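Jondstead Kitchen Services
Pre-Purchase Safety Checklist: Two-Arm Dishwashing Cell
Reviewer: Treasa Cronin. Budget ceiling: $3,000 for guarding and accessories.

1. Work surface
Surface to be clear of debris before arms are powered. Not confirmed.
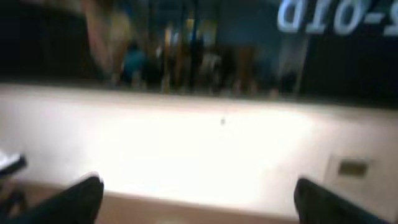

The purchase request should state the table size, as the supplier, Skilon, prices its mounting plates by length.

2. Arms and cabling
Joint covers fitted: yes. Cables secured along links: partial. Loops at the wrists stand away from the arms and could snag on tableware. 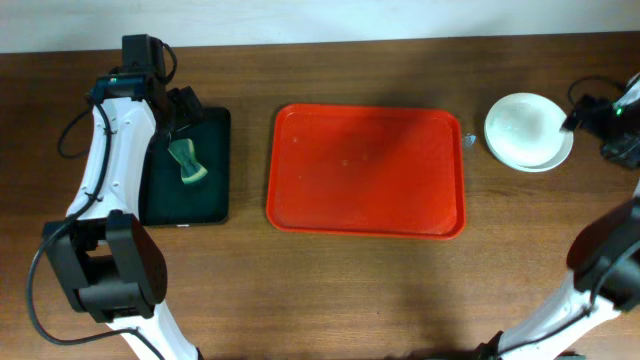 A cable sleeve kit is recommended for each arm. The quoted price is $500 for 2 kits, and delivery to Sultstead is extra.

3. Trays and dishes
Trays to be within reach of the grippers. Satisfactory. Plates should not overhang the tray rim; placement to be corrected before acceptance.
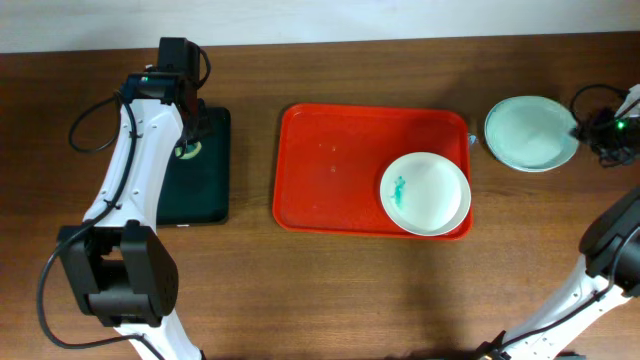

4. Emergency stop
One stop button per operator position. Not yet quoted. Purchase to be held until a written price is received.

5. Gripping of cleaning tools
Sponge to be held firmly without the finger tips scraping the dish. Spare fingers are treated as a consumable and belong in the annual operating budget. Total quoted to date, including sleeves: $2,361. 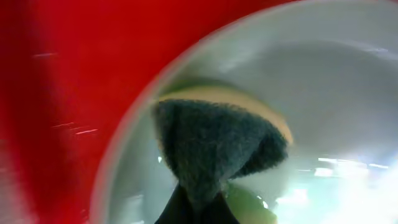
Thandeka Matlala asked that the spare fingers be ordered with the arms, as a separate order would carry a second delivery charge. Amendment accepted.

Status: open pending item 4. Return to Treasa Cronin by Monday.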